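Jindska Allotment Association
Minutes of the autumn general meeting, 17 October 2025
Held in the back room, Tiongson Hall

Chair: Manon Penner
Apologies were received and read out. There were no additions to the agenda.

1. Minutes of the last meeting
Agreed as a correct record, with one change. Under water charges, "top field" should read "bottom field". The chair signed the amended copy.

2. Matters arising
The lock on the Irno Lane gate has been replaced. Existing keys do not fit the new one. Members who still need a key should ask at the shed when it is open and hand the old key back at the same time. There is no charge for the first key. Spares will be charged at cost.

The wasps' nest by the compost bays has been dealt with. The tape can come down.

No reply has come from the council about the overhanging sycamore. The chair will write again and copy in the ward office.

3. Plots and waiting list
4 plots have been given up since the summer. Three have been offered and accepted. The fourth, at the wet end beside the ditch, has been refused twice and will now be offered as a half plot at half rent, if the person next on the list wants it. If not, it goes under cover until spring.

It was asked whether people on the waiting list could be given a single raised bed while they wait. There was support for this, but it was not clear who would look after the paths between the beds. To come back to the next meeting with a sketch plan.

Two non-cultivation letters were sent. One tenant has replied and has started clearing. The other has until the end of the month.

4. Water
The supply will be turned off at the main in the first week of December and the standpipes drained. Members should empty their own hoses and take them home or put them under cover. Dip tanks will be left full.

The meter reading was higher than the same quarter last year. The leak at the Duker Road standpipe accounts for part of it. The washer has been changed and the tap is holding, but the pipe below it is old and will have to be dug out at some point. One quote has been received and a second is wanted before anything is agreed.

A member asked that sprinklers be banned outright. Others thought the present rule, no unattended watering, was enough if it was kept to. Put to a vote.

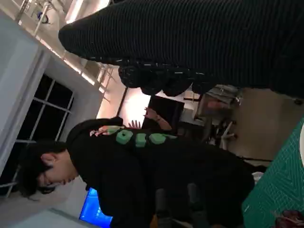
Irno, speaking after the vote, said the rule was fine on paper but that hoses had been left running on the bottom field all through July, and asked for it to be printed on the rent bills where people would see it. This was agreed. The vote itself was in favour of keeping the present rule, and no ban will be brought in.

5. Bonfires
Bonfires are allowed from the start of November until the end of February, after dusk only, and never when the wind is towards the houses. Dry material only. There have been complaints from Duker Road in past years about smoke from green waste, and any further complaint will be passed to the plot holder concerned.

6. Seed and manure order
The seed order closes at the end of the month. Forms are in the shed. Onion sets and seed potatoes can go on the same form this year.

A load of manure has been priced at £200 delivered. It would be tipped by the Irno Lane gate and shared out by the barrow. Members wanting some should put their names on the sheet so that the cost can be split before it is ordered. The heap must be cleared from the track within 5 days.

7. Any other business
The strimmer is back from repair. Please use the fuel in the red can and not the green one.

A wheelbarrow with a yellow tyre has gone missing from the shed. If borrowed, please return.

The date of the next meeting will be put on the noticeboard once the hall booking is confirmed.

The meeting closed at nine.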